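February, late, kitchen light on because the hall one is gone again

Quick one tonight, should be in bed. Want to get it down before I forget which day I decided what.

Started on the hats. Finally. Have been saying I'd do the hats since before Christmas and every morning the hall shelf sheds one on my head when I go for my keys. Gray one this morning. Right in the coffee. So that was that.

Abrehet called at lunch while I was standing there with wet sleeves and I told her and she laughed for a good minute. Then she said bins. Clear ones, so you can see. She's been saying clear ones for years. I have the wicker things from the Gernolham market and I like them but she's right, you can't see in and then you stop looking and then there's a glove in there from two winters ago and half a granola bar. (There was. Threw it out. Kept the glove.)

Her system: 2 bins, something nice in between so it looks like you meant it. One bin for the hats you wear, one for the hats you are kidding yourself about. Everything out on the table first, nothing goes back on the shelf until the table is clear. No trying things on. I tried on four.

Writing out how it's suposed to go so I stick to it:
bins at the back of the table, plant in the middle
caps in front, in a heap, fine
dark ones first, then gray, then whatever
crown up if it'll stay crown up, don't fuss
cloth things seperate, do NOT mix with caps
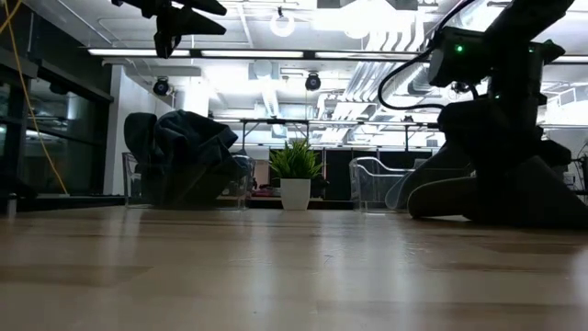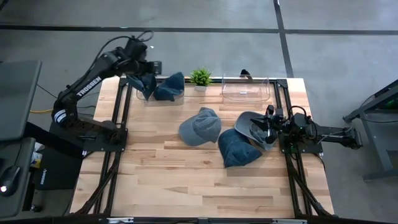 The plant thing is smart. I'd never have thought of it. Just a little green spiky one in a plain pot and the whole back edge of the table looks like a decision. Mine would have to be fake, I killed the last one in a windowless hall in three weeks and felt bad about it longer than that. Fikar has them by the register, small ones. Will look when I go in for bulbs. BULBS. Write it on hand.

Anyway. Got the table cleared around seven, which took longer than the hats did. Mail, the stapler, Henk's drill that he wants back and I keep forgetting to give back, the lamp with no plug. Wiped it down. Nice table when it's bare, I forget. There's a ring from the blue mug that will not come out, tried baking soda, tried toothpaste, smells minty now and still a ring.

Then hats. So many hats. How. I don't even like hats, I like having a hat. Navy one from the Gremton job, never fit, brim like a shovel. Keep. No. Keep for now. The other navy one which is the good one, washed it once in the sink with dish soap and it came out okay, a little wavy at the front. Keep, obviously. The gray from this morning, drying on the radiator, smells of coffee, undecided. Dad's green one, not in the running, that's on its own hook and stays there.

Question I could not answer: do you stack them or just drop them in. Stacked looks like a store. Dropped in looks like me. Tried stacking and they slid over the second I bumped the table, so dropped in it is. One hangs out over the side a bit. Leaving it. I know that if I start fixing that I'll be up till one.

Scarves were worse. Put the big dark one in by itself and it filled the whole bin and came right up over the top, wool is ridiculous, it's like it breathes in. Folded it. Same. Rolled it. A bit better. Sat on it (yes). Then it fit and then I stood up and it came back. Might just live on the hook with the coats. Or give to Henk, he's always cold, he wears that thin jacket all winter and complains like somebody is doing it to him.

Bins cost 4000 points on the store card, which I had, forgot I had, so free basically. Bae brand, with the rounded corners, lids extra. Did not get lids. The lids are where it goes wrong, you put a lid on and then you put things on the lid and then you have a shelf again. Was order number 1708 on the pickup counter and they called 761 when I got there and I thought well that's my evening, but they weren't going in order at all, I was out in five minutes. Parking was worse than the store.

Called Henk about the drill. He'd forgotten he lent it. So I could have kept it! But no, told him, bringing it Saint Whoever's day, whenever his boiler guy comes. He asked what I was doing and I said sorting hats and there was this silence. Then he said he has one hat. One. Knows where it is. Good for him.

Where it stands now, quarter to eleven: the wear bin is full. The kidding-myself bin has nothing in it. So that's not really sorting is it, that's moving hats from a shelf into a bin. Abrehet will ask and I will have to say. Maybe tomorrow go through again when I'm less tired and meaner. The Gremton one at least. I could be mean about the Gremton one.

Also found behind the shelf when I took everything down: the spare key, a birthday card I never mailed, the screw for the coat hook that's been wobbling since summer. Fixed the coat hook with Henk's drill before it goes back, so there, useful. Two turns too many and the paint cracked a bit. Hang a coat over it.

Shelf is bare tonight. Looks huge. Must not put anything on it.

Tomorow: bulbs, fake plant, drill in the car, call dentist before nine, gray cap if it's dry. Soup needs eating too.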